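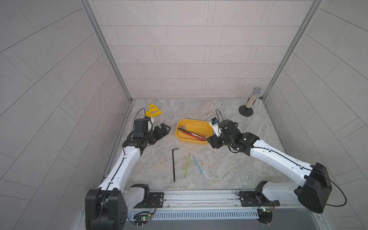 The stranger in the second row said that a philosopher who is read by four people is still a philosopher, and that the conference should go on.

I had stopped in the middle of my paper to ask if we should go home. There were not many of us in the hall at Jindine. Outside it was November, and the rain came against the windows from the side of the river. I thanked the stranger, found my page again and continued.

My subject was Zivora, the lost treatise of 1706. The treatise says that a promise belongs to the one who hears it. The one who speaks has already given it away and cannot ask for it back. I had worked on this sentence for many years, and I had come by the night train from Zivgate to defend it.

When I finished, the stranger stood up again.

"You promised in your summary to show that the author believed this," the stranger said. "You did not show it. I heard the promise, so by your own argument it is mine. I would like to have it."

A few people laughed, in a friendly manner. I looked at my papers.

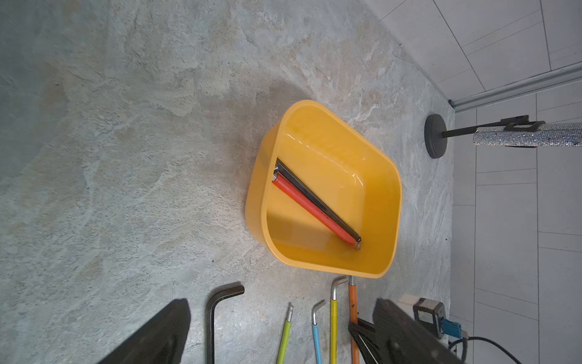

I answered that belief is a difficult thing to prove after so long a time, and that the letters of the author had burned. It was a weak answer and I knew this while I was giving it. The chair thanked us both and announced coffee.

Later I walked to the Schumacher bookshop behind the station, where they keep old philosophy in the cellar. My train was at 2 in the morning and I had many hours. I took down the reprint of Zivora, although I owned it already, and read it standing up, as I did when I was a student. In the last chapter there was a line I had always passed over quickly. "I write this," it said, "so that somebody may hold me to it."

I read the line again. Then I bought the book, asked for a pencil, and wrote the line on the back of my paper, with the page number under it.

The hall was dark when I came back. The door was not locked. I left the paper on the chair in the second row and put my umbrella over the back of it, so that the draft would not carry the paper to the floor. Then I went to the station in the rain.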